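Zundevis Schmuckordnung — Anleitung zum Einrichten

Kapitel 4: Die Schmucksammlung sichten, auslegen und einräumen

In Kapitel 3 haben Sie den Zundevis-Einsatz zusammengesteckt und in die Schublade oder ins Regal gestellt. Jetzt kommt der schönste Teil, nämlich das Befüllen! Planen Sie dafür einen ruhigen Nachmittag ein, am besten bei Tageslicht. Wer eine kleine Sammlung hat, ist nach einer Stunde fertig, aber erfahrungsgemäß bleibt man an dem einen oder anderen Stück hängen, probiert es an und freut sich, dass es wieder da ist.

4.1 Was Sie brauchen

- eine große, ebene und weiche Fläche, zum Beispiel ein Bett oder eine dicke Decke auf dem Tisch
- ein glattes Laken ohne Fransen und ohne grobe Maschen
- eine Wanne, Kiste oder Schüssel als Sammelbehälter
- ein weiches, fusselfreies Tuch
- eine Stecknadel oder einen Zahnstocher für Knoten
- die Etikettenkarte Ellwood (liegt dem Einsatz bei)
- einen weichen Bleistift

Hinweis: Die Etikettenkarte lässt sich radieren. Nehmen Sie bitte keinen Filzstift, sonst müssen Sie bei der nächsten Umsortierung neue Karten nachbestellen (Bestellnummer 359).

4.2 Die Fläche vorbereiten

1. Räumen Sie Kissen und Decken an das Kopfende oder ganz beiseite.

2. Breiten Sie das Laken aus und streichen Sie es von der Mitte nach außen glatt. In Falten verschwinden kleine Anhänger und Perlen schneller, als man denkt.

3. Wählen Sie, wenn möglich, ein helles Laken. Dunkle Kordeln und Lederbänder heben sich darauf gut ab. Bei sehr hellem Schmuck legen Sie ein farbiges Handtuch unter. Ein Karo- oder Gittermuster ist übrigens wunderbar praktisch — man kann jedem Stück sein eigenes Feld geben und behält auch bei vielen Teilen den Überblick.

4. Stellen Sie den Sammelbehälter an eine Seite der Fläche. Rechtshänder kommen meist am besten zurecht, wenn er links steht, Linkshänder umgekehrt.

VORSICHT: Kleine Perlen und Anhänger können verschluckt werden. Halten Sie Kleinkinder und Haustiere fern, bis alle Fächer geschlossen sind.

4.3 Alles zusammentragen

1. Gehen Sie einmal durch die Wohnung und sammeln Sie ein, was irgendwo liegt: Badezimmerregal, Nachttisch, Jackentaschen, der Haken hinter der Tür, das Schälchen im Flur. Vergessen Sie die Reisetasche vom letzten Juli nicht.

2. Legen Sie alles in den Sammelbehälter. Sortiert wird in diesem Schritt noch nicht, auch wenn es in den Fingern juckt.

3. Ketten, die schon verknotet sind, legen Sie zuoberst, damit sich der Knoten nicht weiter zuzieht.

Hinweis: Feine Ketten mit echten Steinen und Erbstücke bleiben besser außerhalb des Sammelbehälters. Schlagen Sie sie einzeln in das weiche Tuch ein und räumen Sie sie ganz zum Schluss ein.

4.4 Die Stücke auslegen

1. Nehmen Sie jedes Teil einzeln aus dem Behälter und legen Sie es auf das Laken. Lassen Sie zwischen zwei Stücken mindestens eine Handbreit Platz.

2. Armbänder legen Sie als offenen Ring hin. So sehen Sie sofort, ob das Band noch rund läuft, ob ein Knoten aufgeht oder eine Perle fehlt.

3. Lange Ketten und Kordeln legen Sie in lockeren Schlaufen zusammen, der Anhänger kommt nach unten. Bei Anhängern mit durchbrochenem Muster lohnt ein zweiter Blick, denn darin verfangen sich gern Haare und Fäden.

4. Uhren legen Sie mit dem Zifferblatt nach oben, möglichst ein Stück entfernt von allem, was kratzen oder verkratzt werden könnte.

5. Paare bleiben Paare: Ohrringe, Haarspangen und andere kleine Doppelteile legen Sie direkt nebeneinander. Findet sich der Partner nicht, kommt das Einzelstück an den Rand der Fläche. Sehr oft taucht der zweite Teil ganz unten im Behälter wieder auf!

6. Kontrollieren Sie zum Schluss den leeren Behälter mit der flachen Hand. In den Ecken sammelt sich gern noch ein Verschlussring oder eine einzelne Perle.
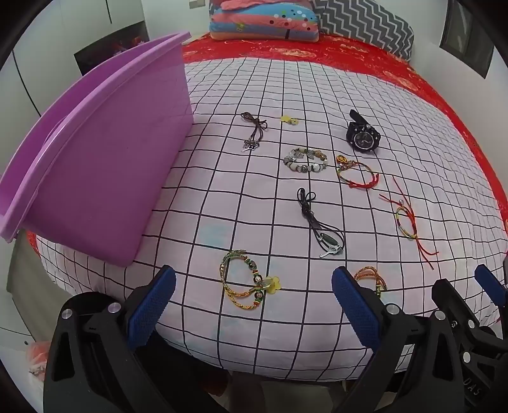

Abb. 4-1: Ausgelegte Schmuckstücke mit Abstand, links der Sammelbehälter.

4.5 Gruppen bilden

Nun wird sortiert. Bewährt hat sich die Einteilung nach Material und Form, weil sie genau zu den Fächern des Einsatzes passt. Natürlich dürfen Sie auch nach Farbe oder Anlass gehen, das sieht in der offenen Schublade herrlich aus.

Gruppe A: Perlenarmbänder. Sie kommen in die runden Mulden vorn. Bänder auf Gummizug bitte nie gespannt über einen Steg legen, sonst leiern sie aus.

Gruppe B: Kordel- und Fadenarmbänder. Geknüpfte Bänder in Rot, Grün oder Gelb sind leicht und vertragen sich gut miteinander, sie dürfen zu mehreren in ein Fach. Schieben Sie Anhänger immer nach oben, dann findet man das richtige Band auf einen Griff.

Gruppe C: Halsketten. Für sie gibt es die Hakenleiste Trundwood an der Rückwand. Pro Haken eine Kette, bei dünnen Kordeln höchstens zwei.

Gruppe D: Uhren. Legen Sie das Armband um das mitgelieferte Röllchen und schließen Sie es locker. Sehr wuchtige Uhren passen besser ohne Röllchen in das breite Fach hinten.

Gruppe E: Kleinteile. Ohrringe, Blütenanhänger, einzelne Perlen und Verschlüsse kommen in die Deckelfächer.

Hinweis: Für sehr umfangreiche Sammlungen gibt es den Erweiterungseinsatz Clistico mit 88 zusätzlichen Kleinfächern. Er wird einfach auf den Grundeinsatz gesetzt und rastet an beiden Seiten hörbar ein.

4.6 Reinigen und prüfen

1. Wischen Sie Metallteile mit dem trockenen Tuch ab. Wasser und Reinigungsmittel haben an Kordeln und Fäden nichts verloren.

2. Ziehen Sie ganz leicht an jedem Knoten. Gibt er nach, legen Sie das Stück zur Reparatur beiseite.

3. Verknotete Ketten lösen Sie auf dem Laken mit der Stecknadel. Setzen Sie in der Mitte des Knotens an und lockern Sie ihn von dort aus. Etwas Geduld, dann geht es fast immer.

VORSICHT: Ziehen Sie niemals an beiden Enden einer verknoteten Kette. Feine Glieder verbiegen sich dabei und lassen sich zu Hause kaum richten.

4.7 Einräumen und beschriften

1. Beginnen Sie mit den Stücken, die Sie am häufigsten tragen, und geben Sie ihnen die vorderen Fächer.

2. Füllen Sie jedes Fach nur so weit, dass der Deckel ohne Druck schließt. Die Hakenleiste trägt bis zu 200 Gramm.

3. Beschriften Sie die Etikettenkarte und schieben Sie sie von rechts in die Führung, bis sie anliegt.

4. Schließen Sie die Schublade langsam und öffnen Sie sie wieder. Rutscht etwas, legen Sie die Filzmatte aus dem Zubehörbeutel unter.

5. Schütteln Sie das Laken erst aus, nachdem Sie es mit der Hand abgetastet haben, und zwar über der Badewanne mit geschlossenem Abfluss.

4.8 Wenn etwas nicht passt

Der Deckel schließt nicht: Meist steht ein Uhrenarmband hoch. Drehen Sie die Uhr um eine Vierteldrehung oder nehmen Sie das Röllchen heraus.

Ketten pendeln und verhaken sich: Lassen Sie zwischen langen Ketten je einen Haken frei und hängen Sie kurze Ketten nach außen.

Ein Fach bleibt übrig: Prima, dann haben Sie Platz für das nächste Lieblingsstück — oder für den Ring, den Sie abends immer auf dem Waschbecken liegen lassen.

Alle Fächer sind voll: Prüfen Sie, ob sich Gruppe B enger zusammenlegen lässt. Reicht das nicht, lesen Sie in Kapitel 5 weiter, dort wird der Aufbau mit zwei Ebenen gezeigt.

Einzelne Perlen ohne Band: Bewahren Sie sie zusammen mit dem zugehörigen Armband auf. Perlen unbekannter Herkunft kommen in das kleinste Deckelfach und warten dort auf das nächste Bastelwochenende.

4.9 Ordnung halten

Gewöhnen Sie sich an, getragene Stücke abends gleich in ihr Fach zurückzulegen. Zweimal im Jahr genügt dann eine kurze Durchsicht nach den Schritten in 4.4 und 4.6. Die Filzmatte können Sie dabei herausnehmen und mit einer weichen Bürste abkehren. Vor dem Zurücklegen die Führungen der Etikettenkarte kurz auswischen, dort setzt sich Staub fest.

Weiter mit Kapitel 5: Aufbau mit zwei Ebenen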